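Test operator, gripper and controller comparison (fixed term)

Plevine, Stamdale
Posted 06/06/2024
Hours: full time, Monday to Friday
Start: August

Plevine is looking for a test operator to run a side-by-side comparison of robot grippers and arm controllers on household jobs. The post is based at our Stamdale site and runs until the comparison is finished and written up. You would be the person at the arm most of the day, setting up each trial, running it, scoring it and putting everything back for the next one.

What we are comparing

There are 2 grippers in the comparison, both electric, both with two fingers. One has hard fingers with thin replaceable pads. The other has softer fingers that bend round what they hold. We want to know which of them copes better with ordinary things from around the house: bottles, small tins, bags of bits, cloths, tape, the door and dial on a washing machine.

Alongside that we are comparing two ways of driving the arm. The first is the position controller we have used up to now. The second is a force-limited controller called Plararel, which we wrote ourselves and which has had very little use outside our own team. Each gripper will be tried with each controller, so there are four combinations in all, and every task has to be done the same way with all four.

The plan is for 2,000 scored trials. In the last comparison we planned for the same number and ended up with 1,954 that could be used, the rest being lost to missing camera files and a wrist mount that worked loose. We would like to do better this time, and a good part of that comes down to whoever is running the trials.

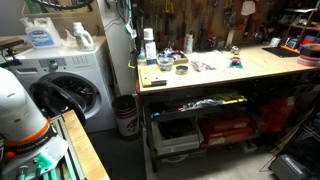

The task list has 22 tasks on it. Some take a few seconds, such as picking up a bottle and setting it down on a mark. Others have several steps and can take a few minutes if the arm has to try again. The list is fixed before the start date and will not be changed halfway through, although we do keep a separate sheet for ideas that come up along the way.

What you would do

Set out the objects for each trial from a printed layout and check them against a reference picture.

Swap grippers, fit the correct pads, and tighten the mount to the stated torque. Swaps happen twice a day on most days.

Run the camera calibration each morning and again after any swap. If the error is above the limit you do it again before starting.

Start each trial from the control desk, stay within reach of the stop button, and press it if you are in any doubt. You will not be asked to explain a stop beyond a one-line note.

Score each trial as done, partly done or failed, using the written rules. If the rules do not cover what happened, mark it as unclear and carry on. The unclear ones are looked at on Friday afternoons by two people who did not run them.

Keep a log of faults, worn pads, slipped cables and anything else that might affect the numbers.

Once the routine is settled you would also drive the arm by hand for a share of the tasks, using a hand controller. These runs give us something to measure the automatic ones against. Training is given and takes most of the first fortnight. People who play a lot of video games tend to pick it up a bit sooner, but it evens out. 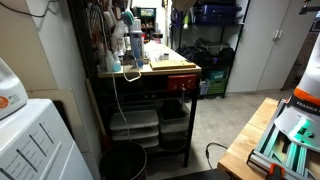 The work area is a workshop with a concrete floor, and you would be on your feet for much of the day. There are mats where you stand. It can be chilly first thing. Lifting is mostly light - grippers, tins, bottles - but you may need help with heavier kit, and we would rather you asked for it than tried to manage alone. The arm is not to be moved by one person at any time.

What we are looking for

You need to be careful, and able to do the same thing many times without drifting from the instructions. You need to write short, clear notes in English. You should be comfortable with hand tools, hex keys and a torque screwdriver in particular, and able to start programs and move files around on a Linux machine. You do not need to write code.

It would help if you have done any of the following: test work in a factory or lab, bench work on electronics, servicing of domestic appliances, or time spent on a robot arm of any make. None of these is required. We have taken on people from kitchens and from a bicycle shop, and they did the job well.

A degree is not needed. Please do not leave out work that seems unrelated.

What we are not looking for

This is not a research post. You will not be choosing the tasks, changing the controllers or writing the final report, though your log will be quoted in it and you will be named if you wish. If you want a development role, please look at our other vacancies or write to us separately.

We also ask that you have no tie to any maker of grippers. The grippers in this comparison were bought at list price, and the results will be published whichever one comes out ahead. The statistics are being done by Borkowska, an outside firm, who will receive the scores with the gripper and controller names taken off.

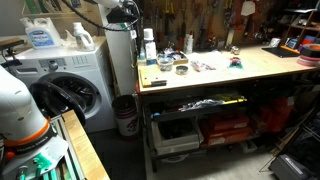 Pay and terms

Pay is on our technician scale and depends on experience. The scale is sent to everyone who is asked to interview. Holiday is the same as for permanent staff. Overtime is rare, is agreed beforehand and is paid. There is no home working in this post except for the occasional day of checking logs.

Safety shoes and glasses are provided. Long hair has to be tied back near the arm, and loose sleeves and lanyards are not allowed in the marked area. You will be shown the stop procedure on your first day and tested on it before you run a trial.

How to apply

Send a CV and a short letter, one page at most, through the vacancies form on the Plevine website. Put "Test operator, Stamdale" in the subject box. In the letter, tell us about a time when you had to repeat a task a great many times and what you did to keep it consistent. It can be from any kind of work, or from a hobby.

Interviews are held at Stamdale and last half a day. You will be given a printed layout, a box of objects and a scoring sheet, and asked to set up and score a few trials with one of our operators driving. There is no trick in it. We pay travel costs within the UK, so please keep your tickets.

If you need any changes made to the interview or the work area, say so on the form and we will get in touch before a time is set. Agencies, please do not call about this post.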